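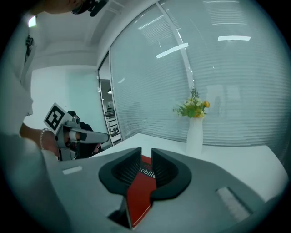

15 December 2024

Spent the morning with the cart again. Nitholm wants its holiday banner to sit over the product grid on phones, and on phones the banner has been eating the front of its own headline, so that shoppers are offered "ree shipping over" and then a number. It's the same effect as the white "obile" on that red strip, where the rest of the word goes in under the black pads and you fill it in yourself. I told Marcelino Montoya that people are good at filling in. He said people are also good at going to another store. He has been a project manager for a long time and I can't win these.

The fix was one line. Finding the line took until lunch. It was in a stylesheet called final-new-2, which is loaded after final-new and before one just called temp, and I have a horrible feeling temp is mine.

Lunch: soup, desk. Read the release notes for the next Jatar version while eating, a thing I do the way other people check on an ex. They're dropping the old tax module in February. We have 113 stores in the database of one client alone (franchises, all of them with opinions) and every one calculates tax through the old module. The notes describe the move as painless. I printed that page and put it on the wall next to the other one, from two versions ago, that said seamless.

Call with Washington Meireles in the afternoon about the coupon bug. Short version: a customer found that if you add a coupon, go back, change country, and go forward again, you get the coupon twice. Then the customer told his friends. Washington had the numbers and read them to me slowly, like a doctor. Almost 3000 orders over the past stretch used it, although most were small and a good part of them were from one very determined apartment building. I asked whether the client was furious. Washington said the client was thrilled, best month they'd ever had, and could we please not fix it until after the holidays. I've been doing this a long while and I still don't know what to write in the ticket when that happens. I set it to "Discussed."

Yakubu Wike's first week on the team ended today and he's still cheerful, so either he's very resilient or he hasn't opened the shipping module yet. He asked me where the documentation was. I said Chibuzor. He laughed, and then saw my face. Chibuzor Shehu wrote most of the order export by himself and keeps it in his head along with the reasons, and he's on vacation for the next 20 days somewhere that he described to us only as "hilly." I did find a text file of his called READ THIS FIRST. It has a recipe for stew in it. I'm going to make the stew.

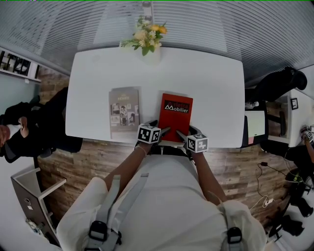
Red cover with "Mobilier" in white on the black band, gray booklet next to it.

Later. Couldn't leave it alone and sat down after dinner with the Umanik plugin, the one that's supposed to guess what a shopper wants next. Nnamdi Usman sold it to the client before any of us had seen it, and in fairness to Nnamdi the demo was beautiful. In the demo a woman buys a tent and is shown a lantern. On our test store I bought a doormat and was shown the same doormat, then a slightly larger doormat, then a gift card. I bought the gift card to see what would happen. It recommended 5 doormats.

There's a setting called "confidence," a slider with no numbers on it. I moved it to the middle. The doormats went away and so did everything else, including, for a short while, the button to pay. Moved it back. Wrote to Umanik support and got a reply inside a minute thanking me for my patience, and I thought that was a bit forward of them.

I should say something good, as I promised myself when I started keeping this again. All right. The search is fast now. It used to take so long that you could type "lamp," get up, and buy a lamp. Yakubu spotted that it was reindexing the whole catalog every time somebody logged in, and he asked about it in such a polite way, as if there must be a clever reason. I said I'd look into the reason. I looked, and there's a comment over that line with my initials on it that says "remove before launch."

Tomorrow: temp stylesheet, ask Washington who signs off on the coupon thing, stop reading release notes at lunch. Also onions, and whatever Chibuzor means by "the usual pepper."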